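Kühlschrank abtauen und richtig sauber machen: so mach ich das

Zweimal im Jahr ist er bei mir dran, einmal im Sommer vor dem Urlaub und einmal im November, wenn man die Lebensmittel zur Not einfach auf den Balkon stellen kann. Ich hab das früher ewig vor mir hergeschoben. Dann hat meine Nachbarin Fanni mir mal gezeigt, wie sie es macht, und seitdem ist es halb so wild!

Was ihr braucht: zwei alte Handtücher, eine Schüssel, Essigessenz, Natron, einen weichen Lappen, eine alte Zahnbürste und eine Kühltasche. Einen Föhn bitte nicht, auch wenn das immer wieder irgendwo empfohlen wird. Strom und Tauwasser mag ich nicht zusammen haben.

Am Tag vorher kaufe ich nichts Frisches mehr ein und esse weg, was weg muss (bei uns gibt es dann meistens Omelett mit allem). Morgens kommt der Rest in die Kühltasche, Tiefgekühltes dick in Zeitungspapier gewickelt nach unten. Dann Stecker raus. Nur den Regler auf null drehen reicht mir nicht, ich will das Gerät wirklich vom Netz haben.
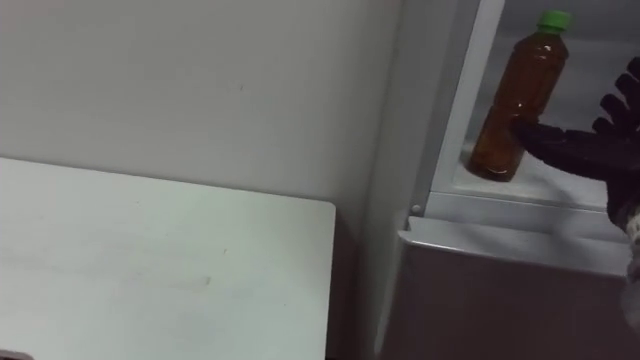 Wenn das Eisfach dick vereist ist, stelle ich eine Schüssel mit heißem Wasser hinein, Topflappen drunter, und lasse sie 20 Minuten stehen. Danach Wasser wechseln und noch mal 20 Minuten. Meistens lösen sich die Platten dann schon von selbst und man kann sie mit der Hand abnehmen. Bitte nicht mit dem Messer dran! Mein Schwager Emilian hat sich so mal ein Loch in die Rückwand gestochen, und das war es dann mit dem Gerät.

Die Handtücher kommen zusammengerollt nach unten, vor die Kante, und werden zwischendurch ausgewrungen.

Während es tropft, kümmere ich mich um die Einlegeböden und Schubladen. Glasböden erst auf Zimmertemperatur kommen lassen, sonst können sie im heißen Wasser springen. Dann lauwarm abspülen, mit ein bisschen Spülmittel, und gut abtrocknen.

Innen wische ich mit einem Liter Wasser und einem guten Schuss Essigessenz. Die Gummidichtung mache ich lieber mit Natron, einen Teelöffel auf eine Tasse Wasser, und mit der Zahnbürste in die Rillen. Da sitzen die Krümel! Die kleine Ablaufrinne hinten nicht vergessen, ein Wattestäbchen passt genau ins Loch. Riecht es immer noch komisch, ist oft dort was verstopft.

Zum Schluss alles trocken reiben, Böden rein, Tür zu, Stecker rein. Ich warte ein paar Stunden, bis ich wieder einräume. Wer hinten ans Gitter kommt, kann es vor dem Einstecken noch schnell absaugen.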